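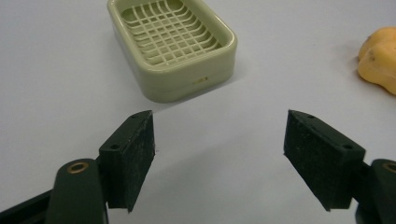 Porte-savon vert pâle avec sa grille, posé sur la table blanche.

Ticket n° 2742
Objet : eau stagnante sous la grille du porte-savon, grille difficile à retirer
Catégorie : petits accessoires / salle d'eau
Site : résidence Clundbridge, logements meublés
Priorité : basse
Ouvert le : 27 juin 2021
État : résolu, à revoir en août

Description du problème

Le porte-savon du studio garde de l'eau au fond. Le savon ramollit par-dessous et colle à la grille. Au bout de quelques jours il y a un dépôt blanchâtre dans la cuvette et une odeur de renfermé. J'ai essayé de soulever la grille pour nettoyer, elle bouge un peu d'un côté mais ne sort pas. Je n'ai pas voulu forcer avec un couteau.

Le modèle est en plastique vert pâle, rectangulaire, à bords épais. Il figure dans l'inventaire d'entrée sous la référence Rerden 157. Il y a aussi une petite marque jaunâtre sur la paroi extérieure avant. Je ne sais pas si c'est une tache ou un marquage d'origine, je le signale pour que ce ne soit pas retenu à l'état des lieux.

Réponse du support

Bonjour,
Merci pour le signalement. Merci de préciser :
- où le porte-savon est posé en temps normal (bord de lavabo, douche, étagère) ;
- si le savon utilisé est un savon dur ou un savon surgras ;
- si l'eau de la douche l'atteint directement.
Pour la grille, ne pas utiliser de lame. Elle est emboîtée, pas collée.

Réponse du locataire

Il est dans l'angle de la douche, sur la tablette. Le jet l'atteint. Savon surgras. Je l'ai sorti de la salle d'eau pour l'instant et mis sur la table.

Réponse du support

L'emplacement explique une bonne partie du problème. Cette référence n'a pas de trou d'évacuation, elle est prévue pour un bord de lavabo. L'eau passe par les ouvertures de la grille et reste dans la cuvette jusqu'à ce qu'on la vide.

Procédure pour la grille :
1. Retirer le savon et vider l'eau.
2. Remplir la cuvette d'eau chaude du robinet, pas bouillante, jusqu'au-dessus des nervures. Laisser vingt minutes.
3. Vider, puis retourner le porte-savon au-dessus d'un torchon.
4. Appuyer avec les deux pouces sur le milieu d'un grand côté, vers l'extérieur. La grille se libère de ce côté en premier.
5. Si elle résiste, recommencer avec 400 ml d'eau chaude et deux cuillères de vinaigre blanc.

Ne pas mettre au lave-vaisselle. Sur un lot précédent, la grille s'est voilée et ne rentrait plus.

Réponse du locataire

Première tentative sans vinaigre : pas de changement. Deuxième avec vinaigre : la grille est sortie. Il y avait une croûte de savon tout le long du bord, surtout dans les angles arrondis. Nettoyé à la vieille brosse à dents. Le plus long, c'est l'intérieur des petites ouvertures.

La marque jaunâtre ne part pas, ni au vinaigre ni au liquide vaisselle. J'ai arrêté de frotter pour ne pas rayer.

Réponse du support

Bien noté. La marque est ajoutée à l'inventaire comme antérieure, aucun montant ne sera retenu. Voir aussi le ticket 1756, même référence dans un autre logement, même dépôt sous la grille.

Pour la suite :
- replacer le porte-savon sur le bord du lavabo, hors du jet ;
- vider la cuvette tous les deux ou trois jours ;
- sortir la grille une fois par semaine, avant que le savon ne la bloque à nouveau.

Pour la douche, nous pouvons fournir un modèle Prirneck à fond percé. Il est plus petit et ne convient pas aux gros pavés de savon. Souhaitez-vous un échange ?

Réponse du locataire

Pas d'échange, je garde le vert au lavabo. Par contre je veux bien le modèle percé en plus, s'il en reste au local Zakaria.

Réponse du support

Il en reste. À retirer au local aux heures d'ouverture, en donnant le numéro du ticket. Le porte-savon vert reste à l'inventaire du studio.

Note interne : vérifier l'emplacement des porte-savons Rerden lors du passage d'août et déplacer ceux qui sont dans les douches. Fiche d'accueil à corriger, elle indique encore « douche ou lavabo » pour cette référence.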